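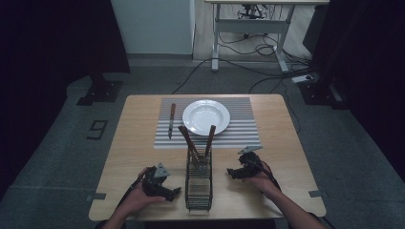

Table setting task recorded with the Rinen hand-held gripper pair.

Rinen Hand-Held Gripper Pair for Demonstration Recording

Rinen is a set of two black grippers which a person holds in the hands and uses for everyday work, such as setting a table. The recorded movements become training examples for your robot arm. No robot is needed during the recording, so a lab can start to collect before its arms have arrived.

Each gripper carries a grey marker plate on the top and is connected by its own cable. Please keep the cable along the forearm and leave a little slack at the wrist – a tight cable changes how the operator moves, and the learned policy will copy this.

What is in the case
Left gripper and right gripper
Two marker plates, already mounted
Two cables
Spare jaw pads
Printed task cards (24 household tasks)

Recording advice
Begin every episode with the jaws open. Move at a calm speed and finish one object before you reach for the next. Change the starting position of the objects between episodes. For a two-handed table task we recommend 146 episodes as a first batch; train on these and look at the failures before you record more. The software stores up to 1,000 episodes in one project.

Colour of the jaw pads: black only. Grey pads are planned for July.

Delivery and support
Orders leave our Roltonham workshop in 24 hours if the item is in stock. For questions about calibration please write to Sigita Siliņa, for quotes and invoices to Frans Desmet.

Page updated Nov 27, 2020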